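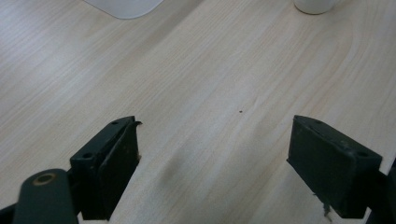 张着嘴的夹爪，左手指尖上翘出来的那一小片，右手指底下还挂着点白色的毛絮

夹爪零点漂移记，又名我白录了两个礼拜

先说结论吧，省得有人跟我一样半夜翻帖子翻到眼瞎：如果你的手持夹爪开合读数隔一阵就偏一点，重新归零好了，过一会儿又偏，先别拆编码器，先摸一摸指头上那层垫子。

我拆了编码器。拆了两次。第二次还崩飞了一颗螺丝，到现在没找着。

事情从三月说起。我们在做双手开收纳盒的活儿，透明塑料盒，正面一个小卡扣，一手扶盒子一手挑卡扣，把盖子掀起来，再从里面拿个小东西出来。人拿着两把手持夹爪示范，录下来拿去训练，最后放到机械臂上跑。夹爪是Kiltora的，录制软件用的Bitar，后面干活的是一台Clurex的双臂。听起来挺顺对吧，前面一批训出来的效果也真挺顺，我还在群里嘚瑟过。

然后新一批数据加进去，机器突然变得特别犹豫。左手去扶盒子，夹到一半停住，松开，再夹，再停。右手倒是正常的，老老实实在那儿等左手。我盯着看了一下午，越看越像我早上找袜子的样子。

第一反应当然是训练的问题嘛，学习率啊、数据配比啊，翻来覆去调了三轮，没用。第二反应是相机时间戳对不齐，查了，差得很小，不至于。折腾到这儿已经快一个礼拜了，我才想起来去看最原始的东西：把每一条示范里左夹爪的开合宽度画成曲线，一条一条叠在一起看。

一叠就傻眼了。同样是扶同一个盒子，夹稳以后的宽度本来应该落在差不多的位置，结果左手的曲线分成了两堆，中间空着一条缝，像两拨人录的。可是那阵子左手一直是我自己啊！

怀疑编码器的那三天

两堆读数，我脑子里蹦出来的第一个词就是编码器跳数。很合理吧？线老是跟着手晃，插头松一下，跳一格，完事。于是我换了线，没用。换了插头，没用。把左手的编码器拆下来装到右手上，右手一切正常。再装回左手，左手也正常了！

那天晚上我特别高兴，写了半页记录，标题叫《接触不良，已解决》。第二天录到第13条，左手又偏了。那半页记录我还留着，当个教训。

后来又怀疑转轴那里的铜色衬圈磨松了。说实话这个怀疑也不算离谱，那圈东西我平时确实没怎么管过，捏着臂来回晃也有一点点旷量。但右手晃起来跟它一样，右手的曲线干干净净，所以也不是它。

还有一次我认真地怀疑过空调。这个就不展开了。

最后是怎么发现的呢，挺丢人的，是手指头发现的。我准备收工，顺手把左夹爪捏到底，感觉合拢的时候有一点点软，像门缝里夹了张纸。松开再捏，又不软了。再捏，又软了。我凑到灯底下看，指尖那里有一小片东西翘着，合拢的时候运气好它朝外撇，运气不好就被卷进去，垫在两根指头中间。

到这一步就全对上了。Bitar每次开录之前要归零，做法很简单：两只手都捏到底，软件把这一刻当成宽度零。要是那一片正好被夹在中间，指头其实没合严，软件不知道，它就把这条缝当成零点。后面整段录制，左手的宽度全部偏小。下一次归零，那一片没被卷进去，读数又回来了。两堆曲线，就这么来的。装回编码器以后“修好了”的那次，纯粹是归零的时候运气好。

右手那根指头底下挂的毛絮我也一并怀疑过，拿镊子揪下来，归零前后对比了十来次，没差别。它只是难看。

顺便说一句，这种偏差坏就坏在它很小。要是一下子偏出去一大截，软件会报错，人也看得出来。偏这么一点点，回放录像完全正常，盒子扶住了，卡扣挑开了，东西拿出来了，每一条都是成功的示范。你光看视频，看到天亮也看不出毛病。

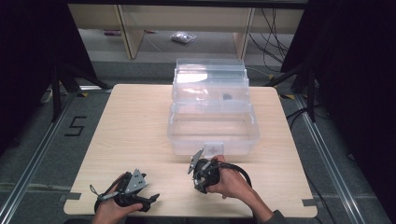

差点出事的那一下

前面讲的都只是浪费时间，这一段是我真正想写下来的。

在找到原因之前，我干了件蠢事。机器不是老夹到一半就松嘛，我想那就把左手的夹持力上限调高一点，让它果断一点。调完确实果断了，果断地把盒子侧壁夹出一道裂纹，啪的一声，特别脆。当时我的手就在桌子边上，正准备把歪掉的盒子扶正，离夹爪大概一个巴掌的距离。

我自己定过规矩，机器上电运行的时候手不进桌面范围。规矩贴在墙上，字还挺大。但是调参数调到第五天，人就麻了，觉得它反正要停的，伸一下手没事。那一下如果夹的是我手指，这篇估计得用语音输入来写。

事后把那次的日志翻出来看，控制器收到的目标宽度比盒子实际宽度小了一截，它以为还没夹到，就一直往里加力，一直加到我刚调高的那个上限。零点偏了的数据教会了它“盒子更窄”，我又亲手把保护放宽，两件事凑一块儿。单独哪一件都不至于。

所以现在多了两条：改力上限必须单独记一行，写清楚改之前是多少；改完以后第一遍，桌上放一块海绵，不放盒子，人站到急停旁边。听着很啰嗦，做起来也确实啰嗦。

怎么修的

垫子换新的。旧垫子撕下来，底下的残胶用酒精擦，擦不掉的拿400目砂纸轻轻带两下，别磨到指头本体。新垫子我裁短了一点点，边缘不要跟指尖齐平，留一丝余量往里收，这样捏东西的时候不容易从尖上被掀起来。贴完拿夹子夹着放一夜。两只手一起换，别只换坏的那只，厚度不一样又是新的麻烦。

归零流程也改了。以前捏一次就算，现在捏三次，三次读数对不上就不让开录。另外找了一块金属量块，归零以后夹一下，看读数是不是它该有的宽度。就这一步，加起来不到一分钟，我前面要是有这一步，就没有这篇博客了。

关于数据，这是最心疼的部分。那一批一共683条，我写了个小脚本，按每次归零分段，用扶盒子那一下的宽度往回推零点偏了多少。能清楚分到两堆里的，偏的那堆整体加回去一个常数，救回来了大半。剩下有一些是录到中间垫子状态变了的，前半段一个样后半段一个样，我试着修了几条，修完自己都不信，干脆全扔了。总库存本来已经超过3000条，扔掉这些按说不伤筋骨，但那都是我一条一条站着捏出来的啊，手腕贴了好几天膏药。

重新训完，左手不犹豫了。力上限我也调回了原来的值，没再动过。

还没搞明白的

有个地方我到现在也说不清。右手的垫子和左手是同一天贴的，用得还更多（挑卡扣全靠它），为什么先翘的是左手？我猜跟扶盒子时指尖老蹭盒子边缘有关，那个盒子口上一圈一圈的台阶，挺容易刮到。但只是猜，没验证。Sarnach那个项目也用Kiltora的夹爪，他们那边说一直没翘过，不过人家夹的是布。

有人遇到过类似情况的话留言说一声，尤其想知道你们垫子多久换一次。说明书里关于这个就一句“定期检查”，定期是多定期啊！

另外那颗螺丝，要是哪天在鞋里找到了我再更新。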